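Esard Facilities Help Desk
Ticket 447: Scanned pages arriving out of order in the shared records folder
Status: Resolved
Priority: Normal
Opened by: Records Office, Štefanec Building
Assigned to: Mahlet Ejigu, Document Systems
Opened: 13 January 2020

Reported problem

The Records Office reports that multi-page files sent from the second-floor scanner to the shared records folder are being saved with pages out of order. Most files open with page one in the correct place, but later pages are reversed in pairs, and the last page is sometimes saved as a separate file. The office first noticed the fault while scanning the Korkumov lease files, which are long and have printing on both sides. Single-page scans are not affected. The office has asked that the matter be settled before the remaining lease files are sent to off-site storage, after which the paper originals will be difficult to recall.

Entry 1, Document Systems

The scan profile used by the Records Office was compared with the standard profile. Two-sided scanning was turned on in both. The Records Office profile also had the "flip on short edge" setting selected, which is correct for calendars and some plans but not for leases. The setting was changed to "flip on long edge." A test lease of 8 pages was scanned and saved in the correct order. The requester was asked to resume normal work and to report any further trouble on this ticket.

Entry 2, Records Office

The short files are now correct. The longer files are still wrong. A file of 91 pages was scanned twice this afternoon. On the first attempt pages were missing near the middle, and on the second attempt the file was split in two. The scanner did not show an error message either time. Please advise whether the files already in the folder can be repaired or must be scanned again.

Entry 3, Document Systems

The scanner log was reviewed. Both attempts show that two sheets were drawn into the feeder together. The double-feed sensor had been switched off in the device menu, and for this reason no message was shown. The date of that change is not recorded in the log. The sensor has been switched on again, and the device menu now requires an administrator code.

The file split is a separate matter. The Fesier capture software on the records workstation was set to begin a new file whenever it found a blank page. Several leases contain pages that are blank on the back, and the software treated some of these as dividers. Blank-page separation has been turned off for the lease profile. It remains on for incoming mail, where it is needed.

Files that were only out of order may be repaired in the page editor. Files with missing pages must be scanned again from paper. The Records Office is asked not to delete the earlier copies until the new ones have been checked.

Entry 4, Records Office

The feeder now stops and shows a double-feed message, as expected. It does so often, however, and the lease files are taking much longer than planned. The rollers were wiped with a dry cloth and the paper guides were adjusted. There was little improvement.

Entry 5, Document Systems

A visit was made to the second floor. The feeder rollers are within their service life and do not need to be replaced. The frequent stops come from the condition of the paper. Sheets that have been fastened for many years cling at the corner, and small tears near the fastener holes catch on the next sheet.
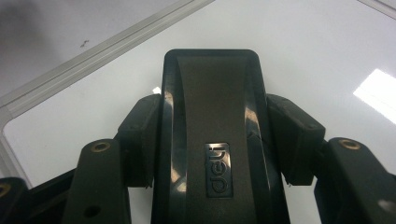 Preparation of the originals should be treated as part of the scanning procedure and completed before any file is taken to the feeder. All fasteners are to be removed, the corners fanned by hand, and torn sheets placed in a clear carrier sheet. Files must not be fastened again until the scan has been checked page by page. Desk tools such as the black one with the "deli" badge should be kept away from the feeder tray during a batch. Batches are limited to the number of sheets shown on the tray label, even when the tray will hold more.

Entry 6, Records Office

The revised procedure was followed for the rest of the week. More than 220 pages were scanned without a stop on the last day. All of the Korkumov files were compared with the originals and are complete and in order. The earlier copies have been deleted.

Resolution

Scan profile corrected, double-feed sensor restored, blank-page separation turned off for leases, and preparation steps added to the Records Office procedure. Roller inspection is scheduled for June. Ticket closed by M. Ejigu with the agreement of the requester.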